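Drive Swap Afternoon — Gallery

Hi again, and welcome to the messiest page on the site! This one is all about the old black tower, which a few of you have been asking after ever since I mentioned in May that I was finally going to open it up. I kept saying it would be a quick job. It was a job that started after lunch and ended with me eating cold dumplings at 9:30 at night, but I had a great time and I'd do it again.

A little background for anybody new. I fix up older desktops and pass them along, mostly to people who need something for homework or for keeping their photos on. This one came to me by way of Matvii Hladun, who was clearing out the back room at Mykhailiuk (the little print shop, if you remember my laminator post) and couldn't stand to see it go in the dumpster. It's a nice roomy case, the kind you can get both hands into, and the drives ride in those bright blue plastic carriers that slide in and latch. I love those carriers. I've scraped my knuckles on so many drive screws over the years that a plastic latch feels like a present.
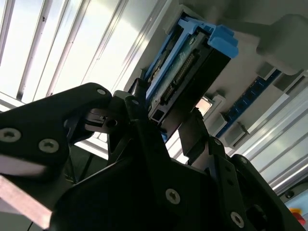 So, drives. My rule is that the drive comes out before I do anything else, and it gets a strip of tape with a number on it before it goes anywhere near the shelf. My notebook is up to 2744 now, which sounds like a lot until I tell you I started numbering at 2486 (long story, it was the next number in a ledger I bought used, and I couldn't bring myself to waste the pages). The notebook gets the size, the maker, which machine it came from and which bay, and then a blank line for whatever I find when I test it. The blank line is usually too short.

Handling is the part where I get fussy. Hold it by the sides or by the carrier, keep your fingers off the green board and the connector, and please don't stack bare drives on top of each other like pancakes! I used to do that. Yiğit Erdem caught me at it once and was so polite about it that I still feel bad. He's the one who got me started on the foam bins from Drimix, and I haven't gone back to the shoebox.

The other thing I always do is take the tower off its feet and lay it down on its side. It's so much easier on the neck, and when you drop a screw (you will drop a screw) it lands somewhere you can see it. Usually. I have one magnetic dish and one regular saucer with a chip in the rim, and I'm always finding the screws in the saucer.
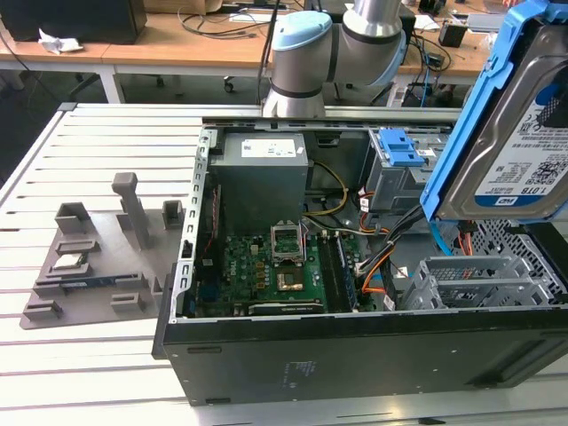
I got the parts list for this one settled over coffee. The memory gets tested overnight, all by itself, so I can trust it. The processor and the cooler I do in one sitting with the phone turned off — if I stop halfway I lose track of whether I've put the paste on, and then I have to wipe everything down and start over. Cables come last. I know some people like to tidy those as they go, and their machines are prettier than mine, but I always end up undoing the ties to reach something underneath.

While I'm on cables, buy more SATA leads than you think you need. I picked up a bag of 30 from Pornico last winter and I'm already down to a handful, and I swear they leave the house on their own.

Next up is a round of testing and a good going-over with the soft brush, and then this tower is promised to the reading room at Flasevitz, where the current computer takes almost 30 minutes to open a spreadsheet. They've been very patient with me. If you have a spare blue carrier in this style sitting in a drawer, drop me a note through the contact page and I'll happily pay the postage. The boxy gray ones won't fit, I've tried!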